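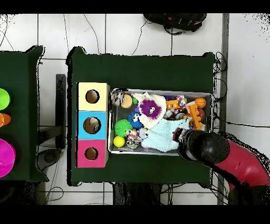 The great toy tip-out

January 2021

It starts with something underfoot. A ball, usually, or one of those interlocking blocks with the corners that find your arch at six in the morning. Then you look properly and it's everywhere – behind the sofa, under the radiator, in the bread bin. The festive pile has met the pile that was already there and the house is full.

So. A tidy. Not the big one with the skip and the label maker. A small one, doable between tea and bath, with a tray, some boxes with holes in and a timer if you must.

I've been trying it for a fortnight at our place in Clallthorpe, where the toys live in what the estate agent called a study. Two children, one room, 8 square metres. Results mixed. Floor visible, mostly.

First, the tray

Everything goes in a tray before it goes anywhere else. I can't stress this enough. Straight from carpet to cupboard and you're just moving the muddle along. A tray makes you look at it.

Shallow is best. Deep tubs are where toys go to be forgotten, and a child after the thing at the bottom will turn the whole lot over to get it. In a shallow one it's all there on show, plush next to ball next to brick. Metal wipes clean. A roasting tin will do, a big one, though you'll want it back by Sunday.

Put it on a table. Your back will thank you, and the toddler can't climb in.

Don't fill it more than once a night. We did three trays the first evening and all of us cried.

Then the boxes

A box with a round hole in the lid is a different thing to a box with a lid. I'd forgotten this, havent had a baby in the house for a while. Posting things is fun. Putting things away isn't. Same job!

Stack them up and let the colours do the sorting. Yellow, blue, pink, say. Cardboard is fine and you can make your own in an evening – draw round a saucer, cut inside the line, tape the edges if they're rough. Paint it or don't. The shop-bought ones start at £2 each from the bargain end and climb steeply. The Beaulieu nursery range does a very handsome set in beech at £159, which I've stroked in the shop and put back.

Size of hole matters more than you'd think. Too small and the soft toys jam halfway with their legs out. Too big and a small arm goes in up to the shoulder and everything comes back out again. Try your fattest teddy first.

What goes where

Every family ends up with its own rules. Ours, for now:

Balls together. All balls, and that includes the spiky rubbery sensory ones, the bouncy ones and whatever the dog hasn't had. They roll, they need walls.

Soft things together. Knitted, furry, plush. Check seams as you go, a loose eye is a choking risk and it's a two-minute job with a needle. Anything that smells goes straight in a pillowcase, knot the top, cool wash.

Building bits together, but only the ones that fit each other. The odd orange brick from a set you no longer own – let it go. I know.

Then the tiddlers. Cracker prizes, magazine freebies, wheels off things. I give these a jam jar with a screw lid, up high. When the jar's full it gets a cull.

And cloths. There's always a doll's blanket or a comforter lying across the top of everything, hiding half of it. Lift that out first and fold it. Feels like progress before you've begun.

Keeping it going

Rotation is the trick, the playgroups have done it for years. One box out, two away in the wardrobe, swap when they get bored. The toys come back new. My youngest greeted a squashed tennis ball like a lost relative.

Swaps are hard just now with the toy library shut. The one in Pasier Road has a list of 700 toys on its website and hopes to lend again from Febuary, doorstep only, so it's worth putting your name down. Otherwise a bag to next door, left a few days in the porch at either end.

Letting the children choose what goes is a nice idea. Mine chose the hoover. What does work is letting them pick what stays, one box's worth each, and then quietly seeing to the rest yourself after lights out. Keep the bag in the loft for a month in case there's a search party.

Worth buying

Skorkus stacking cubes, card, nest inside each other when empty. Good colours, corners go soft after a few weeks.

A big metal tray from any catering supplier. Look for a rolled rim so there's no sharp edge.

Brown luggage labels and string. Tie one on each box with a drawing of what's in it. The drawings will be terrible and they'll argue about whether that's a ball or a potato.

Masking tape, two rolls.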